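Jistthorpe Home Dyers list
Subject: Re: sample tubes and where they live

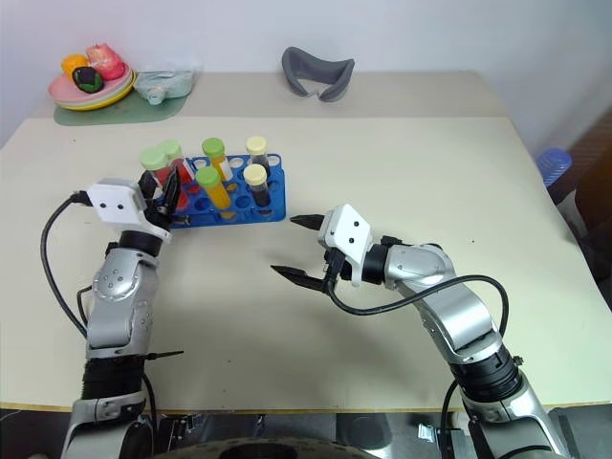
On a November morning, Vichien Chuensuk wrote:

> Hi all,
> Before I order anything for the shared dye shelf: does
> anyone still keep liquid samples in capped tubes, or have
> we all moved to jam jars? I've got 84 labels printed and
> nothing to stick them on. Also, what colour caps? Drondier
> sells the tubes with mixed caps and won't sort them.
> Also also, could whoever has my good funnel please own up.
> Vichien

Vichien,

Tubes, still. I gave jars a fair go over the winter and ended up with a pantry shelf where the madder sat next to the plum sauce, and you can guess how that ended. The plum sauce was the one I threw out. I'd label the jars now, but I've lost my nerve.

My blue plastic rack is on the table with six tubes in it, so you can judge the colours for yourself, allowing for the fact that everyone's monitor has its own opinion about yellow. Two reds at the back left, a yellow-orange beside them, a bright yellow down the front, and a couple of dark ones in the cream caps that I'd sooner not be quizzed on. The bright yellow has a bit of a lean to it. My tubes are a shade narrower than the holes in the rack, so if you're buying both, take one tube along and try it for fit before you hand over any money. I didn't.

On caps: green for anything I'd happily use again, cream for anything I need to think about. It isn't much of a system but I can remember it, which I couldn't say of the one with the numbers. If Drondier sends you a mixed bag, tip them into a bowl and sort them while the kettle boils.

As for your labels, run them lengthwise down the tube. Wrapped around, they cover the very thing you're trying to look at. I had 2 sheets of the Callora ones and they peeled the moment they met a damp thumb, so I've gone back to masking tape and a pencil.

Nam wanted to know on the last thread whether the rack can go through the dishwasher. I wash mine by hand in the laundry sink, well away from the plates, and I'd ask everyone sharing gear to do likewise. Keep the dye things off the placemats too. I have a pale green one I'm fond of and I'd like it to stay that particular green.

I can bring spare tubes to the next swap, though not the rack. Three of the spares have no caps, so bring corks if you're keen.

I haven't got your funnel. I have a funnel, but it isn't a good one.

Cheers,
Bron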